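Home Collections Household Objects Data Cards Contact

# Cimerov Household Objects: Data Card for the Corner Tray Subset

March 13, 2020 – Doucette Documentation Office

## 1. Purpose of this card

The Cimerov collection is a record of ordinary household objects placed on plain surfaces. It is maintained at Drerden for use in teaching, cataloguing and the study of everyday goods. This card covers one subset, the quarter-round corner trays of the kind fitted in showers and above basins. It should be read together with the general terms of the collection, which apply to every subset unless this card states otherwise.

The subset contains 424 views, arranged in 8 folders. A further group of views has been withdrawn pending relabelling and is not included in that figure.

## 2. Object class

The class name is `corner_tray`. It covers any shallow tray or shelf with two straight sides meeting at or near a right angle and a curved front. Soap dishes with this outline are included. Straight wall shelves, hanging baskets and freestanding racks belong to other classes and should not be entered under this name.

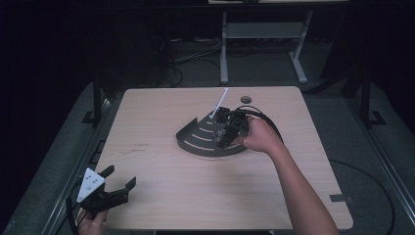 *Corner tray on the square table, overall view.*

Each object is recorded in the colour in which it appears under room light. Dark grey finishes are to be entered as `grey_dark` and black as `black`. Where a cataloguer is unable to decide between the two, the entry `dark_unspecified` is acceptable and need not be referred back.

## 3. Setting

The table is the same throughout folders 1 to 6. It has a light top with a pale grain and rounded corners, and no cloth or mat is laid on it. Small marks on the surface have been left as they are and are not annotated. The remaining folders use a painted shelf, for which a separate note is in preparation.

Objects are recorded without packaging, fixings or contents. Bottles, soap and sponges are covered by the Pladum subset – see the index for the relevant folder names.

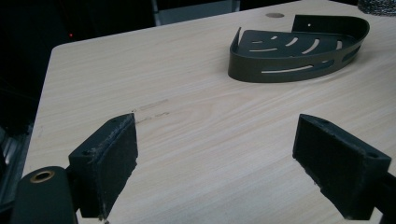
Drerden, April

The following notes on openings were added after the first release. Several users had asked how the cut-outs in a tray should be described, as the earlier wording allowed two readings.

Openings in the base are entered under `base_slots`. The usual form is a set of curved slots following the line of the front, through which water can drain. Openings in the upright rim are entered under `rim_slots`, whatever their length, so that one long slot and a few short ones at the end of the same rim make a single entry. Screw holes in the back flanges are entered under `fixing_holes` and are never counted as slots.

Cataloguers should not infer a feature that is hidden in a given view. If a flange is turned away, the field is left blank – it is not to be completed from another view of the same object.

## 4. Fields

- `object_id`: a number assigned at intake
- `class`: see section 2
- `material`: metal, plastic, glass, wood or unknown
- `outline`: quarter_round, triangular or other
- `base_slots`, `rim_slots`, `fixing_holes`: yes, no or blank
- `surface`: table or shelf
- `remarks`: free text, in English 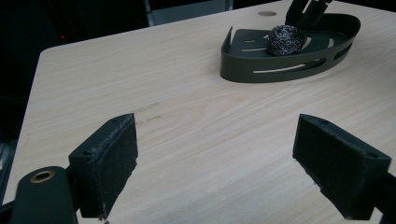
Remarks are intended for matters that the fixed fields cannot express, and should be kept short. They are most useful where the same object may reasonably be given more than one household name. A shallow metal tray with a raised, slotted rim may be called a basket, a corner shelf or a soap dish, and all three terms are accepted in this field provided that the class name is left unchanged. It is also permissible to note that the table surface shows through the cut-outs in the rim, as this has caused confusion when outlines were drawn by hand. The outline should follow the outer edge of the metal and pass over the openings.

## 5. Known limitations

Metal trays are heavily represented and glass trays hardly at all. Backgrounds in many of the close views are very dark, and no attempt should be made to describe the room from them. Roughly 700 words of earlier guidance on finishes have been removed from this card, having been superseded by section 2.

## 6. Corrections

Requests for correction should give the folder, the `object_id` and the field concerned. Corrections are made at the next release and listed in the change file.

Contact the Documentation Office | © 2020 Doucette, Drerden | Back to top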